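Gurnelach Rec Room - Walk-Round Checklist, Upstairs
Filled in July 24, 2020
Form 4 (replaces the old Form 4, which was the same form with a coffee ring)

1. Door opens fully, closes fully
PASS. It also does a third thing, halfway, with a noise. There is no box for that.

2. Ceiling lights
PASS. Bright enough to find every speck on the table, for which see item 5.

3. Fire extinguisher in place, tag current
PASS. It was holding the door open in July last year and got written up. It has been on its hook ever since, looking hurt.

4. Walkways clear
PASS, with a side-step at the end by the wall.

5. Table tennis table - top surface
PASS. Dust and small scratches. The Zultent care sheet says to wipe with a damp cloth before each session, and I admire whoever wrote that. White lines are all still readable. Wipe it anyway.

6. Table tennis table - items left on top
FAIL. The form asks "Is the playing surface free of objects?" and gives me one line to answer on. Soft toys, cables, a small black device with a coiled lead, and an open cardboard box with its flaps up. No paddles. No ball.
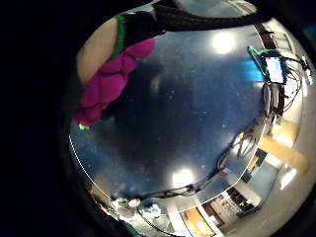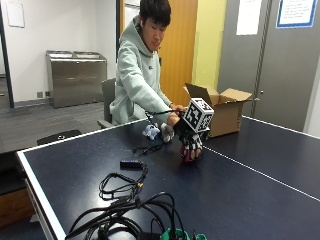
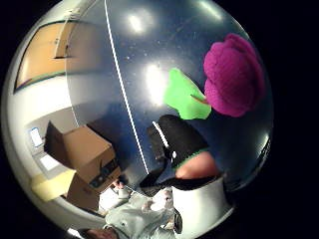

7. Cables
FAIL. Anything draped over a table edge is one passing hip away from the floor, and it takes whatever it's plugged into with it. Coil the slack and tie it. There is a whole bag of Gulyás ties in the drawer, 1,000 to the bag, and the bag has never been opened. I'll accept a rubber band.

8. Soft toys
The form has no item 8. I added it in pen. Soft toys are low risk and I have nothing against them, but they need somewhere to live. Check for loose yarn and loose small parts before they go back in the box. Anything that sheds goes in the mending bag - the trash is for things with no face.

9. Cardboard
Fold the flaps in or flatten the box. Open flaps catch sleeves. Keep cardboard off the heater, even in July, so that we stay in the habit.

10. Table legs and brakes
PASS on 3 legs, COMMENT on number 4, which has a folded Wondo flyer under it. Level, so I left it. The flyer expires soon but I assume the thickness doesn't.

11. Outlets and power strips
PASS. One strip, not plugged into another strip. Progress.

12. First aid kit
PASS. Bandages restocked. Scissors missing again, probably off opening a box.

13. Visitor counter by the stairs
Reads 1,097. It read 1,097 last time. COMMENT: either change the battery or stop writing it down.

Overall: two fails, both fixable in the time it took me to fill this in. Recheck items 6 and 7 before the next booking and initial here: ______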